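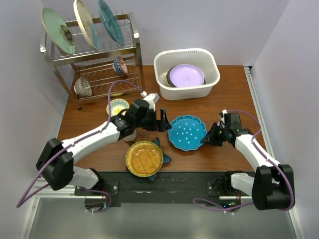
My sink drain was getting slower every week this July, so I finally tried what my aunt has done since 1967. Half a cup of baking soda down the hole, then a cup of white vinegar, lid on for 7 minutes - and don't peek! Then I pour in a kettle of hot water and run the tap a bit. I do it Sunday nights now. Grease goes in an old can, never down the drain (I learned that one the expensive way, $300 to the plumber).

Last updated 8/10/18

100 shares | 2 comments

Zahira Santoso
Does this work with a disposal?

Dewanti Kusuma
Mine needed two rounds but it's draining fine again, thanks!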